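I have hosted supper for our street every January since we moved to Birnlow, and I've come around to a firm opinion, dear friends: cloth napkins, always, even with chili. They make people sit a little longer, and I do love a long sit!

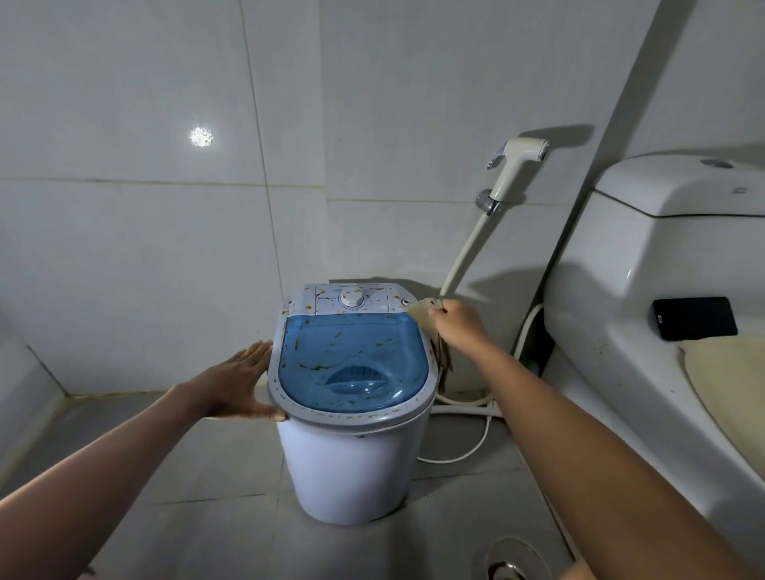

Bevan Tapsell wrote that paper is kinder to the cook, and that his guests at Palacios never once noticed the difference. Well, maybe so, Bevan, but I notice - and I'm the one who set the table.

They needn't match, either. I bought 4 plain ones to start with and added to them from church sales, and the mixed stack looks friendlier than any boxed set I was ever given. 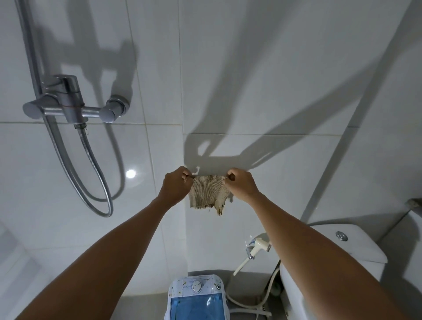 What About Place Cards?

I'd skip them for family and write them for everyone else. Shy people are so relieved to be told where to sit, and a folded scrap with a name in your own handwriting does the job nicely. 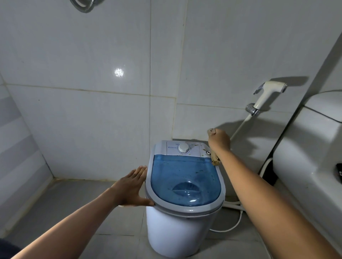
Do the napkins have to be ironed? I never iron mine for supper, only for Easter, and I fold them in half and tuck them under the fork.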